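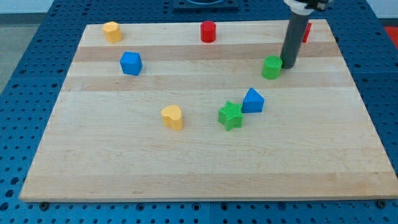

The Second Seating

Search this site Enter keywords Go

December
By Beryl Staniforth

The Grovley Rooms held two ballrooms, one kitchen and a freight elevator rated for 20 banquet carts a day. On the night of the Prutska wedding it had carried 30 before the salad.

Mudassar Lodhi logged the stoppage at 6:49 p.m. The car stood between the kitchen and the mezzanine with the fish in it. He wrote "car 1, between landings" on the function sheet and called Evard, the service company, whose recorded message gave a wait of nearly 4 hours.

Old Mr. Clegg came down in his dinner jacket. His grandfather had bought the building and his mother had put in the elevator.

"How long does the fish hold?"

"Until 7:30 in the hot carts. They're unplugged."

"And the seating?"

"Table 49 is the last one out. Call it half an hour, start to finish."

Clegg read the sheet twice. The sale of the building closed in the morning, and the buyer was upstairs at table 4, a guest of the bride.

"Is there a hand crank?"

"Machine room. It takes two people, one on the brake release."

They climbed. Clegg hung his jacket on the controller cabinet and took the crank. Lodhi shut off the main disconnect, tagged it and held the brake lever open. The drum moved an inch at a time. Clegg counted turns under his breath, lost the count at the paint mark and started over.

At 7:16 the car was level with the mezzanine. Lodhi let the brake set and radioed the floor to open the doors by key.

"Put it in the log," Clegg said.

"Under whose name?"

Clegg wiped his hands on the tag string. "Leave that line for tomorrow."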